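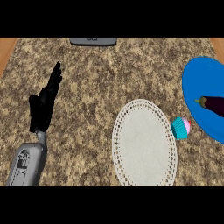

Ruaridh Lennox | Jan 27, 2024 | 4 comments | 11 shares

README: Ukside open day, kitchen counter demo

Notes and file guide for the simulated kitchen task shown at the Floretti open day. I went as a visitor and wrote this up afterward with Iida Hakala, who ran the demo desk and gave me the logs. She has read it and disagrees with parts of it.

What was shown

A simulated two-arm setup at a granite counter. The task text on the screen was "put the cupcake on the plate." The handout called this "everyday tidying." I would call it one pick and one place, with a cupcake lying on its side next to a lace-edged placemat and a blue plate that already has an eggplant on it. Nothing in the task text says what to do about the eggplant. Iida says the scoring ignores it. I think a person asked to do this would at least wonder.

What is in the folder

runs/ has 20 episodes from the afternoon session, each with camera frames, joint positions and the task text. Episodes stop at 600 steps whether or not anything useful has happened.
notes/ has my handwritten notes, typed up. Spelling is mine.
score.csv has the pass or fail mark for each episode, as given by the simulator.

Results, with some doubt

The simulator marked 16 of the 20 as passes. I watched all of them again and would pass 7. The gap comes down to what "on the plate" means. The check looks at whether the cupcake touches the plate at the last step, so a cupcake leaning on the rim gets a pass. The Laing people standing behind me saw the same thing and didn't seem bothered.

Known problems

The view used in the frames loses things. At the start of the episode shown at the top, the second arm is out of view and so is much of the plate. If you plan to judge placement from this view alone, don't.

Frosting is rigid in the simulator. You can't tell from these files whether a grip would crush a real cupcake, and I was told twice that it wouldn't.

No real-robot runs are included. Pedden was mentioned as the site for those, in March. I'll add them if I get them.

Use

Fine for checking a data loader or arguing about success checks. I would not quote the 16 anywhere.

Last updated: Jan 27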